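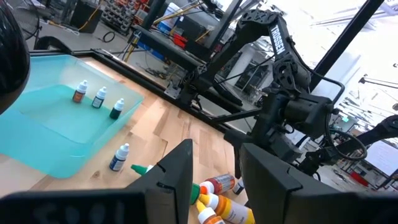 To: mudgway-bakers list
Subject: Re: Keeping the gel colours in one tub

My answer to the message about the colouring bottles is below. I've quoted the parts I'm replying to.

> We have ended up with far more bottles of food colouring than we have
> room for. Most are the small dropper sort with a cone-shaped cap. At
> the moment they live in a shoebox and the ones underneath get forgotten.
> Last month I bought a second black when there was one in the box all
> along. Has anyone found a tub that works, and do you stand the bottles
> up or lay them flat?

We use a shallow plastic tub, teal, the sort you can see through a bit. It came from the Modent shop on the ring road and has done two years on an open shelf. A deep tub is no good for this. The small bottles vanish in it and you end up tipping the whole lot out on the table each time you want one.

I stand them up. If a bottle has been on its side with the cap not pressed down, the colour gets into the thread and dries there, and then you get it on your fingers next time. Standing also makes it easier to go by the cap, though that only helps with some of them. Our yellows and greens mostly have caps to match. A lot of the others have plain white caps whatever is inside, so I put a dab of the colour on a small sticker and put that on top of the cap. Write on it in pencil, as pen runs.

> My other trouble is the dark ones. Navy, forest green and black all
> look the same in the bottle.

They do. The sticker sorts that out as well. Put the dab on thin, or it dries nearly black and you are no further on. I test on the back of a paper plate first.

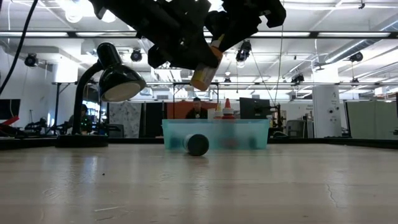 Do the bottles need to be sorted by colour before they go back in the tub?

It's enough to keep the dark ones at one end and the yellows, oranges and reds at the other. Any finer order than that gets lost the first time you bake in a hurry.

> Should I be keeping them in the fridge?

Ours have never been in the fridge. The shelf is out of the sun and away from the oven, and that has been fine. Check what your own labels say.

As to doing the actual sorting, I cleared a table and took everything out first. Anything that had gone stiff or stringy went in the bin. Then I wiped each bottle with a damp cloth and let it dry before putting the sticker on, otherwise it slides off by the evening. Caps that had got clogged went in a cup of warm water while I did the rest. A cocktail stick clears the hole in the nozzle. Don't use a pin, it widens the hole and you get a blob after that.

It took me 43 minutes, and most of that was the stickers. I did it in July when there were no orders on.
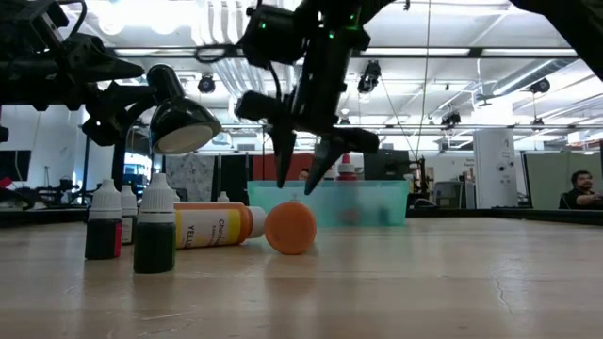

Chefmaster yellow on its side, with a round orange cap on the table beyond the nozzle.

One more thing on storage. If you buy the bigger squeeze bottles, check the height against your shelf before you get a tub. Ours stand well above the rim, so the tub can't have a lid and nothing will stack on it. The Werkness tubs come with lids, but I tried one and had to lay the tall bottles down, so it now holds piping nozzles.

I have the tail end of a roll of plain stickers, 202 of them, if anybody would like some. Reply off list and I'll bring them to the next meeting at the Drerkico hall.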